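Is a reservation-only grandstand seat worth it at a regional touring car race?

Posted by Clodagh Keane, July 28, 2022

My brother wants us to book the covered stand at Wolden for the touring car weekend. It's 47 dollars more per person than general admission, and the sales page promises "the best view of the action", which I've heard before. Last time I paid extra at a track I spent the afternoon behind a pillar. Does the stand really show you more than the grass bank, and is the paddock pass they bundle with it worth anything?

Chalerm Limsakul

I wouldn't pay it. The stand faces the main straight, so you get cars going by flat out and very little passing. Walk to the bank at the second hairpin instead – that's where people brake late and get it wrong. As for the paddock pass, in June it got me into the hospitality hall and not much else.
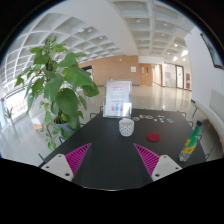
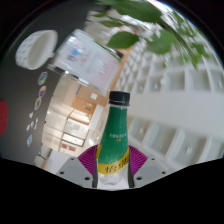 Heino Luik

Depends on the weather. The stand is the old one from 1997 and the roof does keep rain off the back rows. Ask for row numbers before you pay, and if they won't tell you, keep your money. I don't buy the idea that the bank is always better, though. With over 240 people on it you see hats.

Fulvio Pagano

never been to that one but all these passes are a ripoff, just watch the stream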